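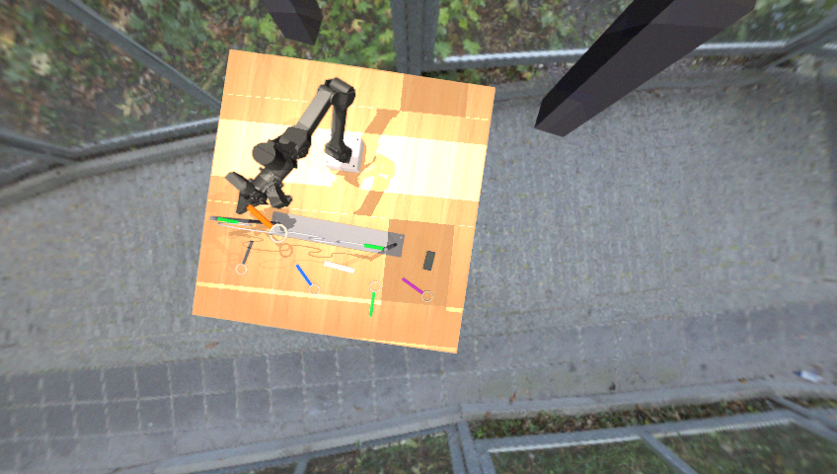
# Varied lighting and backgrounds in simulated demonstrations: how much is too much?

**Imke Hagedorn**, posted 10th September

Our department is preparing a set of simulated demonstrations for a policy that will later run on a single physical arm. The task is to pick up a ring-ended stick tool and bring it to a long gray rail on the tabletop. Other sticks in several colors lie near the lower side of the table as distractors. The operator drives the arm by remote control, and each attempt is stored as one episode.

We have 48 accepted episodes so far. The plan calls for 1000, and the project agreement with Girkard allows us to go as high as 4000 if the first training run shows a need for it.

The scene generator changes the surroundings between episodes. In the present example, the table stands over gray paving with plants and metal rails close by, and strong light and shade fall across the wood. A reviewer has objected that the shadows are heavier than anything the real arm will meet, as the Manton laboratory has even ceiling light and a plain floor. I would be grateful for advice on two points:

- Should episodes with hard shadows be kept, reduced in number, or removed?
- Should the order of the distractors also be changed between episodes, or is it enough to change the surroundings?

The policy receives one overhead view and the joint positions. It does not receive depth.

---

**Paraschiva Ghiță**

Episodes with hard shadows should be kept. The purpose of changing the light is to prevent the policy from relying on brightness as a guide to position. In your example there are thin shadow lines on the wood just below the rail, and the arm also casts a shadow of its own on the table. A policy trained only under even light may treat marks of this kind as edges. It is advisable, however, to record the lighting setting with every episode. If the first run performs poorly, you will then be able to train again on a chosen part of the set without repeating the collection.

I would suggest that a fixed share of episodes be rendered under conditions close to those of the laboratory. In the Furtună project we used one in 8, and we regretted that it was not higher. The held-out test set should consist entirely of such episodes, with a second, separate test set for the difficult light.

As to the second point, the layout of the distractors must be changed. Where the orange tool always begins in the same region and the green and purple sticks always lie elsewhere, the policy can complete the task by location alone and need not look at the tool. Please vary both the starting position of the tool and the positions of the others. The color of the required tool should be varied as well, unless the physical tool will always be orange.

One further matter concerns the operators. They should be given the same view that the policy receives. An operator who is able to turn the camera freely will act on information that is absent from the recorded data, and the resulting episodes are hard to learn from.

---

**Rullard**

Remove the background completely and use a plain gray floor. We did this and training was faster. I do not have figures for the real arm.

---

**Imke Hagedorn**

Thank you both. The operators do at present have a free camera, and this will be disabled before collection resumes. The 48 existing episodes will be marked as a separate batch and left out of the first run. The lighting setting is already written to the log file, but it is not copied into the episode record. A request has been made to correct this.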